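Progress report, second period
Rultstead latent TB follow-up study
December
By Guadalupe Hinojosa, site coordinator

Quick one for this period, full tables come with the finance return. Short version: recruitment done, follow-up behind, lab fine.

Recruitment. Target was 80 and we hit 80, last one consented on a Friday arvo at the Porkeck clinic. Screening log closed. Teófilo Tamayo has reconciled the consent forms against the register, 2 had the wrong version number in the footer and both people have re-signed. Ethics notified, no further action asked for.

Treatment. Everyone enrolled has been offered the short course. Most have started. Pharmacy packs are going out fortnightly from Rultstead now instead of monthly, fewer gets lost in the post that way and the nurses like having a reason to ring. Two people stopped early with raised liver enzymes, both reported to the safety monitor inside the window, both being followed by their own GP. No hospital admissions.
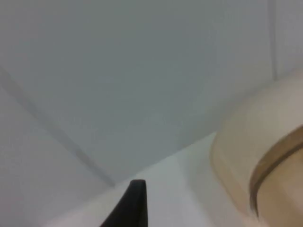
Pale grey surfaces with a faint diagonal seam.

Follow-up visits. This is the weak spot. 27 visits overdue at the time of writing. Harvest work is most of it, people are out of town from before dawn and the clinic shuts at five. Wai-kit Lo has been trialling evening phone visits with bloods taken seperately at the Pastside collection rooms. Early days but the people who've had one say they'd rather keep going that way. We'd like to make it permanent and will send a protocol amendment in the new year. Would need a small shift of money from travel to nursing hours, no change to the total.

Lab. Blood assays running to schedule. One batch of indeterminate results in the middle of the period, repeated on fresh samples, sorted. Courier run from Pastside moved to an earlier pickup so tubes aren't sitting over lunch.

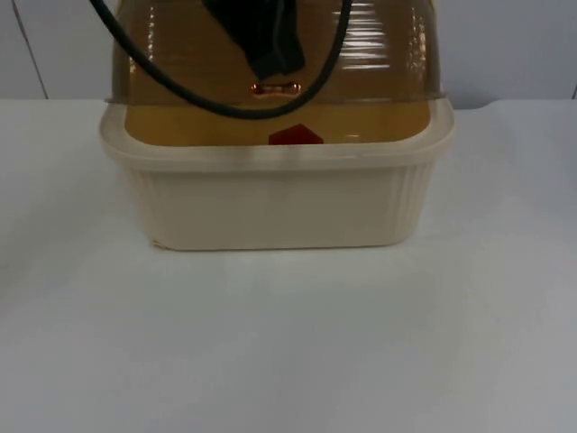 Freezer space is ok till the end of the next period. After that we'll be asking Rampersad to take the long-term aliquots, Wim Van Loon has a draft agreement with them and is waiting on their legal people. Not urgent yet. Will be if it drags past autumn.

Data. Junpei Ueda has finished the first round of queries on baseline. Missing: a handful of smoking histories, some BCG dates. The BCG dates we probably wont get, a lot of people were vaccinated overseas as kids and have no card. Suggest we code as unknown and move on, please confirm.

Staffing. Second nurse position still vacant, readvertised. Underspend on salaries is that and nothing else.

Needed from you: ok on the BCG coding, ok in principle on evening visits, and the date for the next instalment so I can tell payroll.

Recent reports
Progress report, first period
Ethics and governance summary
Evening phone visits: notes from the Pastside trial
Nurse position, Rultstead (readvertised)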